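Gripper Build, Part Four: Simulation Before Assembly

Mar 11, 2020

Work on the two-finger gripper resumed at the Grandel workshop following the winter closure. The present entry records the decisions taken since November, the state of the simulated model, and the tasks that remain before the arm may be fitted to the shared bench. Readers who wish to follow the earlier stages are referred to the first three entries, which deal with the choice of motor, the wiring of the base and the unsuccessful belt drive respectively.

The belt drive has been withdrawn. It slipped under load on repeated occasions, and the tensioner occupied space that was required for the wrist bearing. Its replacement is a pair of meshed gears driven by a single servo, so that both fingers open and close together. The gears were cut on the workshop's own machine from sheet left over from the Pinheiro shelving project. Two sets were spoiled before the correct offset was found. The third set runs freely, although a small amount of play can be felt at the fingertips when the fingers are fully open. This has been noted and will be tolerated for the time being.

It was further decided that no more parts would be cut until the gripper had been modelled and exercised in simulation. The November trials had consumed a good deal of material, and the workshop's rules on scrap are now applied more strictly than they were. The author accepts that this step ought to have been taken at the outset.

The software used is a small package called Vikano, which runs adequately on an ageing desktop machine provided that shadows are set to the lowest quality. The arm was entered first, joint by joint, from the measurements in the build notebook. The upper link is 317 mm between centres and the full reach, with the wrist straight, is 620 mm. The gripper followed. Its fingers were entered as plain solid shapes with no pads, as the final pad material has yet to be selected and it was thought unwise to guess at its grip.

Some difficulty was met with the collision shapes. Vikano will by default wrap each part in a simplified shell, and the shell it produced for the gripper base was so generous that the fingers were judged to be in permanent contact with it. The arm consequently refused to move at all. The remedy was to switch off the automatic shells and to supply separate ones by hand, which took the better part of two evenings. Anyone attempting the same work is advised to check this setting first, before altering joint limits, gear ratios or anything else. The author altered all three and was obliged to restore them from a backup.

A furnished room was preferred to the empty grid supplied with the package. A bare grid gives no sense of how near the arm may come to a wall or a piece of furniture, and the finished machine is intended for use at home. The room was taken from the Gesomby collection of ready-made interiors and was not altered, apart from the removal of a ceiling lamp which caused the program to close without warning.

A virtual camera was placed above the gripper and made to look along the fingers. The purpose of this view is to judge whether an object lies between the fingertips before they are closed. It is of limited use for judging distance, and a second camera set to one side will be required for that. The position of the first is nevertheless considered satisfactory and the mount for the real camera will be drawn up to match it.

A series of 34 short runs was then carried out. In each, the arm was asked to travel from its rest position to a point set at random within reach, to open the fingers, to close them and to return. No object was to be lifted. Of these runs, 22 were completed without fault. The remainder were stopped by the program, in most cases at the elbow, where the limit had been entered in degrees in one file and in radians in another. The files have since been corrected and the series will be repeated in full before any figure is relied upon.

The following matters are outstanding. The wrist bearing is on order. The servo cable must be lengthened and given a proper clamp, the present arrangement of tape being unacceptable to the workshop and, on reflection, to the author. Pads for the fingers are to be tried in at least two materials. The emergency stop has been wired but has not been tested with the arm under power, and the arm will not be run on the shared bench until that test has been made and entered in the workshop log.

Members who use the bench in the evenings are asked to leave the grey storage tray where it is, as it contains the only good set of gears. The drawings may be consulted in the folder beside the cutter. Corrections are welcome and may be left as comments under this entry, particularly from any reader who has used Vikano with a geared pair and has found a tidier method of linking the two fingers than the one adopted here, whereby the second finger simply copies the angle of the first with its sign reversed.

The next entry will deal with the wrist.

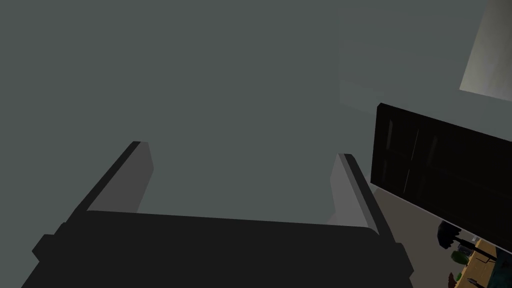

Simulated view from above the gripper, fingers apart and nothing held.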